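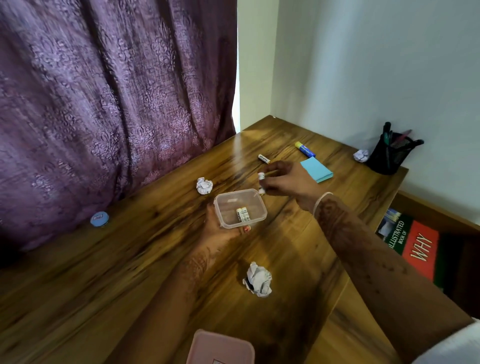 Guardar pilhas em casa parece um assunto pequeno, mas é o tema sobre o qual mais nos escrevem. A Cirkura recebe perguntas de pessoas que têm pilhas na gaveta, na mochila e no fundo da caixa de costura. O nosso conselho é sempre começar por um recipiente pequeno de plástico transparente, como o que está na mão, com as pilhas brancas Heybright deitadas lado a lado. Assim vê-se logo o que há dentro. As respostas desta página foram revistas em 25 de fevereiro de 2026.

Que caixa devo usar?
Uma caixa de plástico, seca e limpa. Não use lata nem outra caixa de metal. O modelo Drinmont, da nossa loja, custa 3 euros e cabe numa gaveta de secretária.

Posso misturar pilhas novas e usadas?
Não é recomendado. Tenha duas caixas e escreva na tampa “novas” e “usadas”. Um papel autocolante serve muito bem como etiqueta.

As pilhas devem ficar deitadas ou de pé?
As duas maneiras são aceitáveis. O importante é que os polos não toquem uns nos outros nem em moedas, clipes ou chaves. Se a caixa é larga e as pilhas se mexem, ponha fita-cola nas pontas das usadas.

E as pilhas de botão?
Essas guardam-se à parte, em lugar fechado e alto, longe das crianças. Se uma criança engolir uma, vá imediatamente às urgências.

Devo pôr as pilhas no frigorífico?
Não. A humidade faz-lhes mal. Uma gaveta à temperatura da casa é suficiente.

Encontrei uma pilha com líquido. O que faço?
Calce luvas, ponha a pilha num saco de plástico e feche-o. Não a limpe para usar outra vez.

Onde entrego as usadas?
No pilhão mais próximo, ou num dos nossos 27 pontos de recolha. Na loja Kazemi o recipiente fica à entrada. Em dezembro recolhemos 551 quilos no total.

A caixa Drondent ainda se vende?
Por agora não. Está prevista uma nova versão, com divisórias, mas ainda não temos data.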